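# Sort by one property, and leave it there

The usual advice on putting away small things is to sort them as finely as the containers allow. I hold the opposite view. A household, a classroom or a small workshop should sort by a single property, should choose the property that can be read fastest, and should stop. In most cases that property is colour.

My interest in the matter comes from loose parts: building blocks, counters, pegs, offcuts and the other small solids that collect wherever children or hobbyists work at a table. I kept the stores for a teaching workshop in Kunddale for several years. The stock included 125 wooden and plastic blocks in mixed shapes, and they were put away at the end of every session by people who wanted to go home.

When I arrived, the blocks were kept by shape. There were 11 trays, each with a drawn outline on its front. The system had been set up by Renji Kamata, and on paper it was sound. A block is chosen for its shape, so it should be stored by its shape. Someone who needs a cylinder should be able to open the cylinder tray.

The difficulty lay in the other direction. Storage is used twice for each object, once when the object is taken out and once when it goes back. The two operations have different costs and are carried out in different states of mind. Taking out is done with a purpose, and a person with a purpose will tolerate a search. Putting back is done without one. A system that makes retrieval slightly faster at the expense of return will degrade, and the degradation will then slow retrieval as well. Within a month of each full sort, the shape trays held whatever had been nearest to the hand.

Shape is slow to read for a plain geometrical reason. The outline of a solid depends on where the eye is. A cylinder standing on its end and viewed from overhead is a disc; viewed from the side it is a rectangle. A triangular prism on one face resembles a ramp, and on its end it resembles a wedge of cheese. A cube is the only common block that looks much the same whichever face it rests on. To sort by shape, a tired person has to pick up or mentally turn each piece. Colour requires neither. It survives rotation and partial concealment, and it can be judged from across a room, provided the light is adequate.

I therefore replaced the trays with open tubs, one per colour. Kaede Nomura, who taught the Wednesday group, objected that her pupils would now have to dig for particular shapes. They did have to dig. A tub of one colour with 33 blocks in it can be tipped on to a table and searched in a few seconds, and the search is easier than it sounds, as the only thing that varies within the heap is the thing being looked for. The eye is not asked to ignore anything.

There are proper objections to colour. The first is colour vision. A person who confuses red and green cannot use a system that depends on separating them, and any shared store should allow for this. The remedy is to restrict the palette when buying. Blue and yellow remain distinct for most people who have trouble with red and green, and a single further colour can be added with a clear difference in lightness. The second objection is that stock bought at different times drifts. We had two deliveries from Valer in which the orange of one was close to the red of the other. Where a shade is in doubt, it should be assigned once, in writing, and a sample block taped to the tub.

The third objection is the most serious, and Zorica Vasić put it to me in writing. She argued that children learn shape names by handling and sorting, and that a colour system takes away the practice. I accept the premise. I do not accept that tidying is the place for the lesson. A sorting exercise should be set on the table during the session, with attention given to it. Clearing up should be a separate task with the lowest possible demand.

The choice of surface matters to both tasks. A pale, plain board makes a good sorting ground. Strong colours stand clear of it, and a faint grain does not compete with them. The pieces set out on the planks here are already grouped in the way I recommend: a red star and a red cylinder on the left, two blue blocks pressed together on the right, and a bit of something yellow further back. The red pair have no shape in common, and neither do the blue pair, one being a cube and the other a triangular prism. A shape sort would have to break up both pairs. A colour sort can take each pair in one hand.

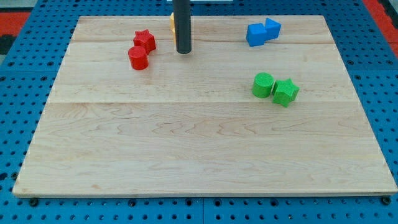
Taking several pieces at once is where most of the time is saved. Under the shape system each block was a separate decision and often a separate movement. Under the colour system, adjacent blocks of the same colour could be swept into a tub together. Misaki Sugiyama, who ran the store after me, took the reasoning one step further and dropped the lids, on the grounds that a lid is a second operation performed for every return. Dust was the only cost, and the tubs were washed in February.

There is a limit to the method. Where objects are all one colour, such as screws or plain timber offcuts, some other property has to be used, and size is generally the next fastest to read. Two grades of size are enough for most purposes. The boundary should be physical, such as a slot or a ring of fixed diameter, so that the person sorting is not left to decide what counts as large.

I would not extend any of this to commercial stores, where parts are picked to a list and the staff are paid to return them correctly. For a shared table and a shelf of tubs, one property is sufficient. Our shape trays went to Kimie Honda's group in Skustville, where I understand they are used for seedlings.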